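Rorevon Hand Gripper Pair, Club Kit

Product code: RV-296
Sold as: one pair, unassembled
Suits: secondary school robotics classes, after-school clubs, first-year student projects

Overview

The Rorevon pair is a set of two hand-held grippers for students working on pick-and-place tasks. One goes in each hand. Students carry out a task with the grippers themselves, record it, and use the recording as the starting point for programming an arm. The kit was put together for the Undo student challenge, where teams have to sort a box of mixed household items, and it works just as well for ordinary class work.

No soldering is needed. A class that has used hex keys before can build a pair in a double period.

What's in the kit

Finger frames, black plastic, left and right
Linkage arms
Silver pivot screws, with spares in a separate bag
Ribbed grip pads, blue
Hand housings, black
Hex key and thread locker
Printed build guide

Not included: camera, camera cable, box and sorting items.

Specifications

Maximum opening between pads: 100 mm
Weight of one gripper, no camera: 296 g
Parts in the kit, including spares: 74
Pad material: flexible, replaceable, pushes on by hand
Recommended age: 13 and up, or younger with an adult at the bench

Using the pair in a class or club

Most groups begin with blocks and move to cloth in the second or third session. Cloth is harder because it folds over itself and the pads can pick up two layers at once. Have students close slowly and lift a few centimetres before moving sideways.

A cardboard box with open flaps or no lid makes a good container. Set it on a blanket or sheet so that it doesn't slide when a finger touches the side. Colour contrast helps when students review their recordings later, so avoid filling a grey box with grey socks.

Student pairs should swap roles every ten minutes. One works the grippers, the other keeps the log sheet.

Box sorting task: both grippers at a pink cardboard box with cloths and small items inside, blue pads open.
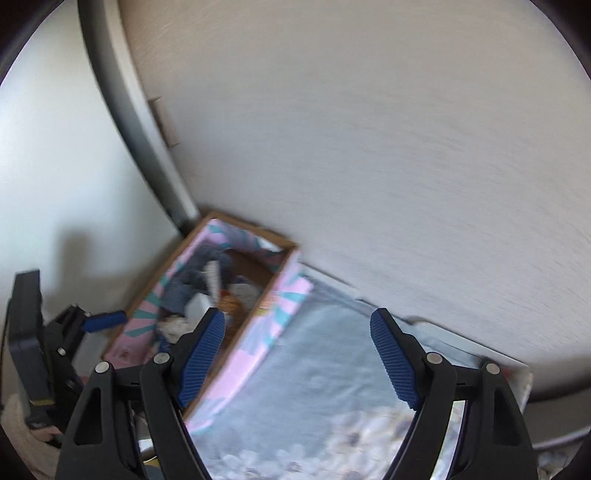 Care and spare parts

Check the pivot screws before each session. They should be snug, with the fingers still moving freely. Wipe the pads with a damp cloth and let them dry before packing up. Don't use solvent on the pads or the frames.

Replacement pads come in packs of four. Single finger frames and linkage arms are also kept in stock under the Esier spares range, and they fit all Rorevon grippers bought from November onward. For older units, send us the number moulded inside the housing and we'll check the fit.

Ordering

Schools can order on a purchase order. Class sets of six pairs ship in one carton with a labelled tray for each pair. Allow two weeks for class sets and five business days for single pairs.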